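Home | Opinion | Letters | Columns | Archive

Fold the good ones by hand

By Marlina Mangundap

Print this page | E-mail to a friend

My mother had a drawer of tea towels that were never used on dishes. They were folded in thirds the long way and then in half, and when I was small I was allowed to look at them but I was not allowed to put them back. I thought this was silly. I am now the owner of the drawer, and I want to argue that she had it mostly right, and that the way we handle household cloth today is worse than it needs to be.

The usual advice is to roll. Rolling saves space, and you can see everything at once. I tried it for a year after reading a booklet from Drotside, the storage shop out by the highway, which sells a divider set for the purpose. For socks it is fine. For a printed or painted cloth it is a poor choice. A roll hides the picture, and it puts a curl into the fabric that has to be ironed out before the thing can go on a table. I ended up ironing more in that year than I had in the five before it.

The other common method is the quick fold in the air. You hold the cloth by two corners, flap it, bring your hands together and drop it on the pile. Everybody does this with bath towels and it does no harm. But on thin cloth the corners never meet, and the crease goes wherever it wants to go. The next time you fold it you make a second crease next to the first. After a few months there is a band of small wrinkles across the middle, usually right through the design.

What works is slower. Lay the cloth down on something flat that it won't slide on. Smooth it from the middle out. Then take the bottom edge with both hands, fold, and press along the crease with your fingertips before you do anything else. Mirta Medina taught a class on this at the Surkow branch library in July, and she spent most of the first evening on that one press. People grumbled. She told us that the first fold decides all the rest, and when I went home and tried it on my mother's towels I found she was right.

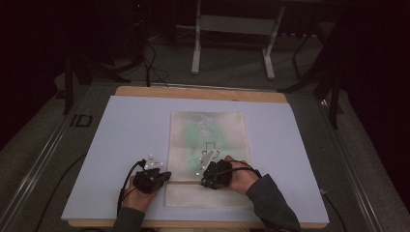

A cream cloth with a green pattern, pressed by hand near the fold low on the cloth.

I keep the fold low for a reason. If the design is in the top half, a crease in the bottom half leaves it alone, and the cloth can hang over an oven rail or lie in a drawer with the picture showing. My mother's thirds did not do this, and two of her towels have a line through the lettering that I can't get out. So I have changed her method in that respect. My sister thinks I should have left it as it was.

The surface matters more than people expect. A bare wooden table is slippery and may have a rough spot that catches a thread. A bed is too soft, and you cannot press a crease into a mattress. I use a sheet of foam on the kitchen table. Syafiqah Yusof, who runs the linen stall at the Alleck market, uses an old wool blanket under a sheet, and her stacks are neater than mine. She folds 20 pieces before opening on a busy morning and says she does not find it tiring. I would find it tiring.

There is an objection to all this, and Yusri Jugah put it to me in a letter after my last column. He wrote that cloth is for use, that a towel which takes a minute to fold is a towel that owns you, and that he has stuffed his into a basket for his entire married life with no ill effects. I have some sympathy. I stuff my cleaning rags into a bucket. I would not ask anyone to press the crease on a rag or a gym towel, and parents of small children should skip this column altogether.

But most houses have a few pieces that somebody chose, or painted, or carried home from a trip. In my house it is seven. Seven cloths at a minute each is less time than I spend looking for the scissors. They get used, too. I do not agree with my mother about that part. The towels come out for company and get gravy on them, then they are washed and go back on the foam – and they look better now than when they sat in the drawer all year.

One practical note on ironing. If the first fold is pressed well by hand while the fabric is still very slightly damp, most light cotton needs no iron. Linen does. Do not iron straight onto paint unless you know what kind of paint it is. Turn the cloth over and put a plain one underneath.

Mirta's class will run again at Surkow if enough people put their names down at the desk. Bring your own cloth, and bring one you care about.

469 shares | 20 comments

Print this page | E-mail to a friend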